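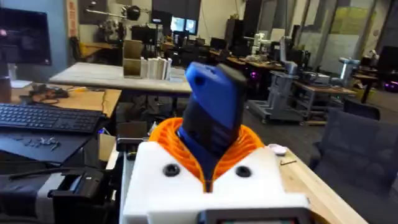

The Rillesness collar and finger on our arm, mid-afternoon, bench as it always is.

Blog > Gear > Grippers > Rillesness finger kit, first month

I said in January that I was done buying gripper add-ons for the year, and that held up for a little while. Then Wafula Chege sent me a link to the Rillesness kit with the single word "well?" and I had it in my cart before lunch. So this is the review I promised a few of you in the comments, after a month of daily use on real (okay, slightly silly) jobs.

First, what you get for your money. The kit is a finger set with a blue shell and a black textured pad, the orange lattice collar that goes around the base of the gripper, a bag of screws, a hex key and a printed sheet of instructions that is better than it needs to be. You also get the files for the wrist housing, which you print yourself. We did ours in white because that was the spool already on the printer. The kit was 38 dollars cheaper when bought without the spare pads, and I went cheap. I'll come back to that.

The collar is the part everybody asks me about. It's made of these thin curved ribs, kind of woven together like a spring, and it flares out where it sits down into a shallow notch in the housing. Rillesness sells it as a "compliant interface," and I rolled my eyes at that, but the idea is easy enough. When the finger bumps into something it wasn't supposed to bump into, the collar gives a little before anything more expensive does. Our old setup was bolted up stiff as a board, and every time somebody got a table height wrong we'd hear this awful crunch and then all stand there looking at each other.

Assembly took me one evening, 2 cups of coffee and one do-over. The do-over was my own fault! I seated the collar before I'd cleaned up the notch in the print, and a tiny bit of leftover plastic was holding one side up. You could hardly see it but you could feel it when you pushed on the finger. Scrape that notch out properly, get the collar in flat, and only then tighten things. The instructions do tell you this, on the second page, in bold. I read it afterward.

Wian Sibiya did the second one on the other arm and had it finished in well under an hour, whistling the whole time, so don't take my evening as the normal figure.

Okay, so how does it work? For the first week we ran it on the dullest thing I could think of, picking small cardboard boxes off one table and putting them on another, over and over. I kept a tally on that one: 1390 picks, and it fumbled few enough that I stopped writing down the individual ones. With the old fingers I was walking over to pick up boxes all day long. The textured pad does most of that, I think. It grabs cardboard really nicely, and it does fine on painted wood and on the rubbery sort of plastic they make tool handles out of.

Where it's not so great is anything shiny and thin. Giorgia Fiore wanted to use it for sorting loose hardware, screws and nuts and little brackets, and we spent a whole afternoon on that and got pretty cranky. The slanted tip gets under a bracket well enough if the bracket happens to be sitting up a bit. If it's lying flat, forget it. She ended up putting a soft mat down under the parts so the tip could press in and scoop, and that helped a lot, but you shouldn't buy this kit to pick up washers. The Pornetti fingers are better for that (narrower, with a metal tip), and they're also a good deal pricier, and they have no give at all, so you're back to the crunch.

I should say something about the Lo Presti kit too, as I know three of you own it and you're going to ask. We had it for most of last fall. It holds heavier things than the Rillesness does, no question. But its pads are glued on, and when one starts peeling you have to mail the whole finger back. On the Rillesness the pad comes off and you put on a new one at your own bench. Which brings me to the spare pads I didn't buy. Buy the spare pads. Ours got visibly polished down by the third week and I had to order them separately and pay the shipping all over again - Daniyal Minhas has brought this up at least once a day since.

Things I'd change, in no special order. The collar collects dust and paper fluff like you wouldn't believe, and all those little ribs are a pain to clean. I use an old toothbrush. The hex key that comes in the bag is soft and I'd started rounding it off before I was even done with the first arm, so use your own. And I'd love the collar in a second stiffness, because for light stuff it's perfect and for anything with some weight the finger sags a touch and you have to correct for it in software. I wrote to Rillesness about that and got a nice reply from a Fulvio Grasso, who told me a firmer one is being tested and that he couldn't give me a date. He also sent over a revised housing file with a slightly deeper notch, no charge, which I thought was pretty decent.

Oh, and the software. There isn't any, really. You get a text file of measurements so your arm knows where the fingertip is, and you type those in wherever your controller wants them. We run ours through Ziltton and it took the numbers without a fuss. If you're on something else, check that you can enter a tip offset by hand before ordering.

My order number was 3545, if that tells you anything about how small an outfit this is. I mean that as a plus! When I had a question I got a person.

Would I buy it again? Yep, and we did, that's how the second arm got one. If you mostly move boxes, blocks, tools and other chunky things around, and you've got people around the shop who bump into tables with robots (hi, it's me), I think you'd be happy with it. If your parts are tiny and flat, go look at the Pornetti.

Next up is the firmer collar, if it ever shows up. Giorgia has already called dibs on fitting it, and I've told her the toothbrush comes with the job.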